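I have kept clear plastic clamshells for years, the kind with the lid hinged on one side, and my family has opinions about it. Salad boxes, bakery boxes, the thing the strawberries came in. They get a wash, a day upside down on the rack, and then they go to work in the garage.

What pushed me into it was a drawer. We moved to the Trosmont house with two cookie tins of what I can only call bits: spare knobs, drawer pulls, a bracket from a shelf we left behind, handles belonging to tools I couldn't name. Every time something broke I tipped both tins out on the floor, swore a little, and put it all back. Glória Neves next door watched me do this one June evening and said, why don't you put it in something you can see through? Well!

So, how I do it now. One part (or one family of parts) per box. If it's screws that go with a handle, they go in the same box in a little twist of paper, and I write on the paper what it came off. Masking tape on the short end of the box, marker on the tape. Don't write straight on the plastic, it rubs off on your thumbs and you'll have a gray smear by Christmas.

Wash them in warm water, never the dishwasher. I did a whole rack on the hot cycle once and took out a collection of very small modern sculptures.

Sort on a big clear table, too, and lay a dark cloth off to one side for the little shiny stuff. Washers and pins don't roll on cloth, and you can gather up the corners when somebody wants the table for dinner. Open the lid flat before you start filling, all the way over, so it isn't flopping shut on your knuckles. You also get a second tray that way, handy for the screws while you decide what's what.
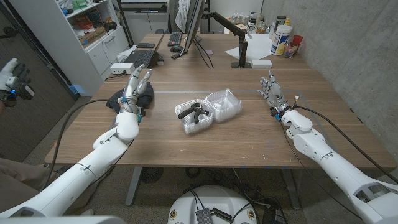
Lid folded right back, one black curved piece in the left side, and the other side still free.

For odd shapes like that, anything with a bend in it, give it a box of its own and try the lid before you write the label. If it bulges, go up a size. A rubber band will hold a stubborn lid, but they go brittle in a cold garage, so I've switched to a strip of the same masking tape with one end folded under for a tab.

Stack them with the taped ends facing out. Mine go 9 high on the shelf over the paint cans, and any more than that and the bottom one starts to bow. I'm up to 81 boxes. Benedita says I need to stop buying strawberries.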